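Gripper Seal Fault Halts Basin-Cleaning Trials at Bredeck

25 March 2025
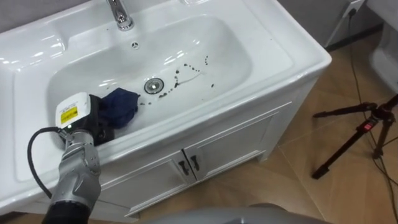 Bredeck has suspended wet-cleaning trials of its Cilinel bathroom robot after a fault in the wrist force sensing caused one arm to press harder than its programmed limit. The fault was logged during a basin-wiping run at the company's test apartment and was traced to moisture behind a seal in the gripper housing. The task is a routine one in the trial program: the arm holds a folded or bunched cloth against the floor of a white ceramic sink and clears dark liquid spotted near the drain. The housing carries a yellow warning label and a small green indicator light, and according to the fault report the light stayed green throughout the overload.

The control software is set to hold contact force at 20 newtons. Readings from a separate load plate, fitted under a test basin after the first alarm, showed a peak of 372 newtons. No one was hurt. One basin cracked along the front lip and was taken out of use.

"The controller was doing what it was told with the number it had," said Mared Eynon, test engineer. "The sensor was reading low, so the arm kept pushing. The status light only confirms that the sensor is sending data. It has no way of knowing if the data is right."

Inspection found corrosion on a connector behind the seal, which is supplied by Premeck. The seal is rated for splashes. Bredeck's own wash-down procedure called for the gripper to be rinsed under a running tap between runs, and the report lists this as a contributing cause. The affected unit had completed more than 1000 wiping cycles when the fault appeared. Two other arms opened for inspection showed moisture at the same point but no drift in their readings.

Rhodri Gwynne, who is responsible for machine safety at the site, has ordered three changes before wet work can resume. The connector will be moved to the dry side of the wrist. Motor current will be compared with the force reading at all times, and the arm will stop if the two disagree. Grippers will be wiped down by hand, with no rinsing.

The emergency stop was pressed by the operator and worked as intended. The report notes, however, that the automatic stop did not trigger, as it relied on the same sensor. Gwynne described this as a design weakness that should have been found at the review stage.

Dry tasks, including folding and shelf work, are not affected. Van Loon, which has two of the arms on loan, has been told to keep them away from sinks and tubs until replacement wrists arrive. Bredeck expects to ship the new parts in April.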